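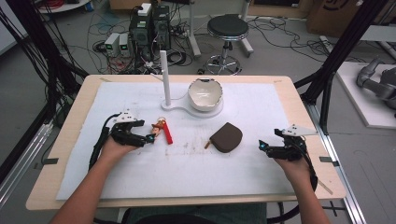 15 May 2025

The manipulation club has had the lab bench for most of this term and I've been meaning to write up what we do there before the exam period eats everything. I'm one of the newer members. I joined because a friend's timetable clashed with hers and she passed me her place, and I stayed because it is the only thing I do at university where I work with my hands.

Our project this year is tidying small objects. The plan is to enter it in the Dillix student challenge in August, in the household category. The rules give you a table, a handful of small belongings and a stand, and the robot has to put things where they go. You get 3 attempts and the best one counts. Last year the club entered the sorting category and came near the bottom, mostly because of a power fault, and there was some feeling that we should pick something with fewer parts this time. I think we have picked something harder, but I wasn't at the meeting.

The way we teach it is by doing the task ourselves, over and over, with a gripper in each hand. The grippers record where they are and how far the jaws are open, and there is a camera up at head height. Afterwards the recordings go into training. We've named the whole thing Grusia, for reasons that went home with a member who graduated, and the name is now on too many folders to change.

I had assumed the recording would be the easy part and the software the hard part. For me it has been the other way round. I can follow the training scripts well enough. Picking up a keyring with a gripper on each hand took me two full sessions before anyone would keep what I'd recorded. You want to use your wrists the way you normally would, and the cable pulls, and the jaws close a bit further forward than you think they will. I also kept holding my breath.

The keyring is the object I'd complain about most. It has a little figure on one end and a red fabric strap on the other, and each end behaves differently. Take it by the figure and the strap drags. Take it by the strap and the figure swings. We agreed after a few weeks that everyone should take it by the figure, which helped, and then found that half of us were turning it over in the air and half weren't. We threw out 40 recordings over that. I don't think we needed to throw out all of them, but it was decided and I didn't argue for long.

The pouch is better. It is soft and brown and sits where you leave it. My only trouble with it is that it's low to the table, so if you come in too steeply you press it flat against the sheet and the jaws have nothing to close on. You have to come in from the side and fairly slowly. I tend to bring one gripper right up to it and keep the other close by.

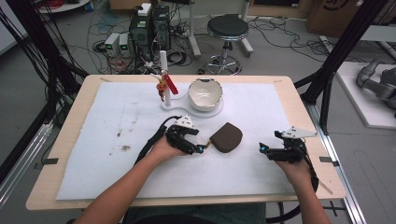
Speed is the thing we disagree about. Some people in the club want every recording done at the pace you'd tidy your own desk. Others want it slow and even, with a clear stop before each grasp. I'm in the slow group. When we trained on the quick recordings alone, the arm went for the pouch before it had lined up and shoved it along the sheet. The quick group say that's down to too few recordings and they may be right. We haven't had enough bench time to settle it.

Bench time is the real limit. We share the lab with two taught modules, so we get it in the evenings. Setting up uses a good part of each slot. The white sheet has to be taped flat, the stand has to go back to the same place, and both grippers need checking before you start. If the stand has moved even a little, the new recordings don't match the old ones very well. We started drawing round its base in pencil and then somebody replaced the sheet. Now we use a paper template, kept in the drawer with the spare tape. Please put it back in the drawer if you are reading this and you're in the club.

We've settled on 20 recordings a session for each person. After that people get sloppy, and I can tell from my own that I start to drop my elbows. I do mine in two lots of 10 with a walk down the corridor between them. It doesn't sound like much work, but my forearms ache the next day, and I'm told this stops after a month or so. It hasn't yet.

We log every session in Stundell, the notes tool the department gives us. It's slow and it signs you out if you leave it open, but it does let you attach a comment to a single recording, and those comments have been the most useful thing we've kept. "Strap caught under jaw" is worth a lot more later on than a pass or fail. I've gone back through my early ones and can see that nearly all my bad grasps came from the left hand. I've been doing extra practice on that side.

The other team working on small objects is called Lã. They're from a different department, and they came to watch one of our sessions last month. They use only one arm and rely on a tray to hold things steady. It looked very tidy. We talked afterwards about swapping a few recordings to see if either set is any use to the other, and I've said I'll sort out the file formats, which I now regret a bit as theirs are all named by hand.

Next on the list is the placing half of the task. Picking up is fairly reliable for the person doing it by hand, so we can move on to recording the whole thing from start to finish. The placing needs more care with height, and it's harder to judge distance towards the back of the table than near the front. I've only tried it a few times. On one of those I forgot which hand I was meant to release first and just stood there holding everything.

There are no sessions during exams. The bench booking starts again the week after, and I've put myself down for the first two evenings.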